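Soaking chickpeas: water, salt and soda

2020-10-22

I cook dried chickpeas most weeks, mainly for hummus and for a cold salad with parsley and lemon. The results used to vary more than I liked, so in May I started writing down the quantities. These are the notes, tidied up a little.

The chickpeas

All the batches used the same brand, Ashour, sold in 4000 g sacks at the Udum shop near the station. They are the smaller kind, fairly pale, with a skin that stays on through soaking. I bought two sacks with the same packing date so that age would not be a variable. Old chickpeas take much longer and no amount of soda fully makes up for it.

I also tried one bag of a larger type from the market at Florken. They needed more time in the pot and gave a grainier paste. I have left them out of the figures below.

Soaking

The standard batch is 198 g of dried chickpeas. It is an odd number, but it is what my measuring cup holds when levelled off, and I kept to it. To this I add 700 ml of cold tap water and a level teaspoon of fine salt. The bowl goes in the fridge overnight with a plate on top.

Salt in the soaking water is supposed to toughen the skins. I could not find any sign of this. The salted batches were softer at the same cooking time, and they tasted seasoned all the way through, which the unsalted ones did not, even with salt added to the pot.

Soda in the soaking water is another matter. Half a teaspoon made the skins slippery and loose by morning. A full teaspoon left a soapy taste that survived two rinses. I now leave it out at this stage and add a small amount later.

Our tap water is hard. The kettle scales up within a fortnight. Anyone with soft water may find that they need no soda at all, and I would try a batch without it first.

Cooking

Drain and rinse. For hummus, put the chickpeas in a dry pan with a quarter teaspoon of soda and stir them over a medium heat for three minutes. Add fresh water to cover by two fingers' width and bring to the boil. A grey foam comes up in the first few minutes and should be skimmed off, along with any skins that float.

After that, a low simmer with the lid ajar. With soda, my batches were ready for the blender in some 40 minutes. Without it they took nearly twice as long. The test is to press one between finger and thumb: it should collapse without a firm centre.

For salad, leave out the soda and stop earlier, while the chickpea still holds its shape when pressed lightly. Let them cool in their liquid. If drained hot they dry out and the skins split.

I have a heavy pot, a Doka, which holds a simmer well on the smallest ring. A thinner pan needs watching. The one batch I did in an aluminium saucepan caught on the bottom and went to the compost.

Keeping

Cooked chickpeas keep four days in the fridge in their liquid. They freeze well if drained and spread on a tray first, then bagged. Frozen ones are fine for stews and acceptable for hummus if warmed through before blending. They are no good in salad.

The cooking liquid is worth keeping when no soda was used. I thin the hummus with it and put the remainder into soup. With soda it is murky and slightly bitter, and I pour it away.

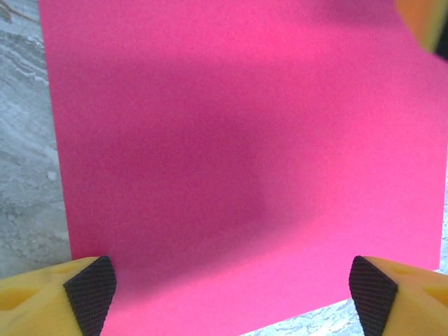
Still to test

Soaking for a full day against a single night. Filtered water against tap. The pressure cooker, once I have replaced the seal. I would also like to repeat the Florken chickpeas with a longer soak, as one bag is not much to judge by.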